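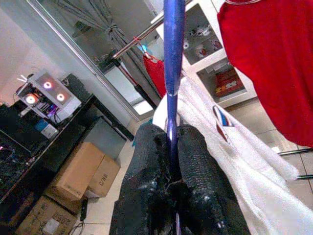

Week three of the laundry build and I still don't believe in it. Posting anyway, because half of you have been sold the idea that a home robot will be putting your shirts away by February.

Current task: grip the blue pole. Hold the blue pole. The clothes rack is right next to it with a red shirt and a white thing hanging there, and we are not touching those yet. A pole keeps its shape. A shirt doesn't.

The fingers have a dark, pebbly, foam-like covering. It's scuffed and has pale specks on it. The Sturik forum swears by soft fingers. Fine, but I'd like to see one of those people post a failed grab for once.

Numbers, for those who keep asking. 155 tries at the pole last night, 97 good holds. I count a good hold as one I can't twist loose with two fingers. If you count "touched it and didn't fall over", we're doing great.

Somebody from the Ekuvthorpe workshop told me to stop fussing and just collect more tries. We're at 1,542 since the start. The last few hundred taught it very little that I can measure.

Things that have eaten more time than the robot part: cables, a loose screw in the Martens bracket, and a rack that moves if you breathe on it. I put tape on the tiles so it goes back to the same spot. Yes, that's cheating. Every demo video you like does it too.

Tried the Arnau grip code as well. It closes faster - and it lets go faster. Went back to the old one before midnight.

To the person asking if it folds: no. It doesn't hang, sort or fold. It holds a pole, 97 times out of 155.

Next up is one sleeve, pinched and held for 2 seconds. I'm not promising a date.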